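Robot handling cells: revised working rules from June

The revised rules for the robot handling cells at the Dirnadstead site come into force in June. They replace the sheet that has been on the wall by the goods-in door and they apply to everyone who works in or near the cells, including agency staff and visiting engineers from Drallik. Supervisors at Clolance have already had a copy. The main changes are set out in this item. The full text is in the red folder at each cell and on the shared drive under Safe Working.

Who can enter a cell

Only people on the authorised list may go past the yellow line while a robot has power. The list used to be kept by shift, which led to different versions. There is now one list for the whole site and it is checked at the start of each month. If your name is missing and you think it should be there, speak to your supervisor before the shift starts. Do not borrow someone else's key.

A visitor may go in with an authorised person once the robot has been stopped and locked off. No more than 4 people may be inside a cell at the same time, and that includes the person holding the key.

Stopping and locking off

Pausing a robot from the screen does not count as stopping it. A paused robot still has power and may move again when a signal clears. Before you reach into the working area, stop the robot at the panel, turn the isolator, fit your own padlock and try the start button to check that nothing happens. Each person who goes in fits their own padlock. When you come out, take yours off and nobody else's.

Some of you asked whether a jammed box can be cleared without locking off if it only takes a second. The answer is no, and this is now written into the rules. Jams are when most of our near misses have been reported.

Teaching and slow running

Where an engineer has to be close to the arm with the power on, it must be in reduced speed mode, with the hand-held control in use and a second person standing at the stop button. The second person must have no other job while they are there. Phones stay outside the line.

Boxes, carts and shelving

Carts must be parked against the floor stops with the brakes on before a robot starts work at them. Boxes should sit fully inside the rim of the cart, with flaps closed. Anything heavier than the limit marked on the cell must be moved by hand truck or lifted by two people. Do not stack boxes in front of the emergency stop, even for a few minutes.

A gap of 500 mm is to be kept between the furthest reach of the arm and any fixed racking. The old sheet gave no figure. Two cells have had their shelving moved back as a result, and the floor has been re-marked to match. Please use the new lines and ignore what is left of the old ones until they have been removed.

Hands, covers and boots

Robot hands get the most wear and have had the least attention in our paperwork, so there is a new section on them. The operator looks over the hand and wrist at the start of every shift, with the robot locked off. Look for splits in rubber boots, especially down in the folds, and for covers that have lifted at the edge. Check the fingertip pads for cuts and for pads that have worked loose. Check that finger joints are free of tape, string and bits of cardboard.

A split boot is to be reported and the robot left locked off until it has been changed. Do not patch it with tape. Spare boots and pads are kept in the Nkuna cabinet beside the charging bay, and a stock card hangs on the door. Fill it in when you take something.

Pads are to be changed after 500 hours of running or sooner if they are worn. The hours are shown on the second page of the robot's screen. Write the reading in the log when you fit the new set.

Record keeping

The daily check now fits on one page and has 9 boxes to tick. It should be filled in at the cell, before the first job. Completed pages go in the tray by the supervisors' desk. We are keeping paper for the time being because the tablets lose their signal at the far end of the building. Stoppages, however short, go in the same log with the time and the cell number.

Training

Short sessions will be held at each cell in the fortnight before the change, at 7 am and 3 pm to suit both shifts. Everyone on the authorised list needs to attend one. Sign the sheet before you leave or you will be asked to come again. 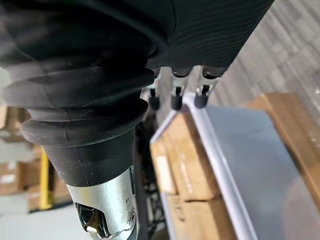
Questions and comments

Put questions in the suggestion box in the canteen or raise them at the shift briefing. Answers will be printed in the next newsletter. The rules will be looked at again after the autumn stock count, and comments received before then will be included in that review.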